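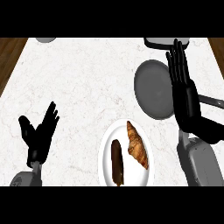
Citlali Gallegos asked that item 2 come first, as the draft rule on hand clearance could not wait until August. She said the old wording, "keep a safe distance," meant something different to every person who wrote a task, and reviewers were passing or failing the same run depending on who had it.

Agreed wording: an idle hand stays clear of all tableware and food by at least 15 mm, in simulation and on the bench alike. Contact with a pan handle counts as contact with the pan.

Fulgencio Figueroa objected to one number for every surface. Stone and wood counters are modeled with different friction, he said, and a plate that slides needs more room. Left at 15 mm for now — he will bring figures from the Duner test set.

Item 1, simulated kitchen tasks. Of the 68 tasks in Skallelby, 48 have been checked against the naming standard. Nearly 30 minutes went on whether pastries should be listed singly or as part of the plate. Decision: singly, each with its own start position.

Item 3, stop rule. A run ends if either arm leaves its work area. The operator may not resume it; it has to be started over and logged as new. Ponce already works this way. Trudach does not, and Gallegos will write to them.

Item 4, review forms. Held over.

Next meeting in August, same room. Figueroa to take minutes.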